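Review: Ulex bench safety and good-practice pack for two-arm workcells

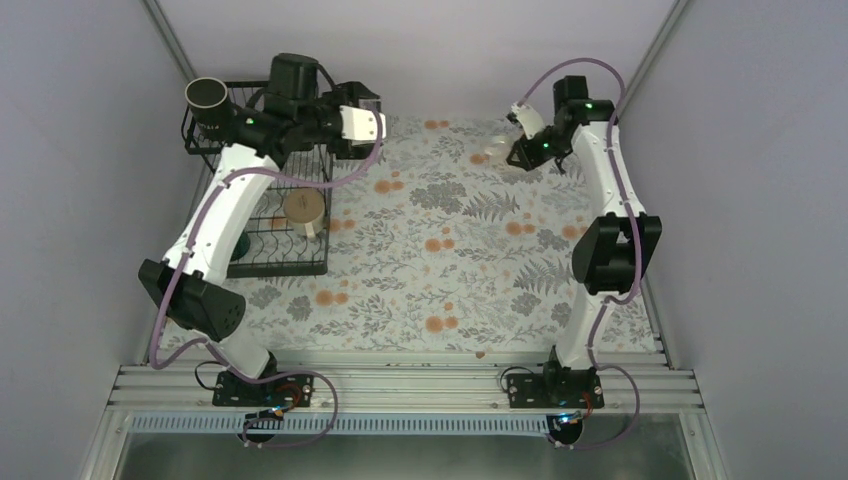 Ulex sells the pack as a printed handbook of 124 pages, a set of base plate labels, a cable inspection log and a licence for the checklist software. It is aimed at small labs running two light arms over a shared table. We used it at the Lillton bench for a dish rack task from March onwards, with the Grirnix controller already in place.

The handbook is organised by hazard. The strongest chapter deals with shared workspace. It asks the user to draw the reach of each arm on a plan of the table, mark the overlap, and write down which arm has priority there. It also asks for a parking pose for each arm, outside the overlap, to be used before anyone puts a hand in. Our old procedure left this to the operator. The Ulex form took an afternoon to fill in and found one parking pose that was too close to the rack.

Cable routing gets four pages and deserves more. The rule is that a cable run outside the arm must have enough slack at every joint limit, and that no loop may catch on a fixture. On our arms the purple cable arches over the wrist and follows the links down to the base, so the loop at the wrist is the part to check. The right-hand cable also hangs below the rail, and the handbook has no entry for slack under the mounting frame. We added a line to the log by hand.

The section on work surfaces is weak. It assumes a plain, rigid top. We work on a patterned cloth, and the only advice on soft coverings is to "secure as appropriate". A minimum fixing interval would have been useful. Wire racks and open-topped cups are not covered either.

The checklist software is slow to load but records well. It held 3,291 entries by the end of our trial and exported them without errors. Entries are limited to 1,000 characters, enough for a fault note. The Bondarchuk template, supplied as an optional extra, has a better layout for stop tests and can be imported.

Labels: clear print, poor adhesive. Two lifted at the corners and were replaced.

Rating: 4 out of 5. Recommended for benches without a written procedure. Users who already keep a reach plan and a cable log will gain little beyond the software.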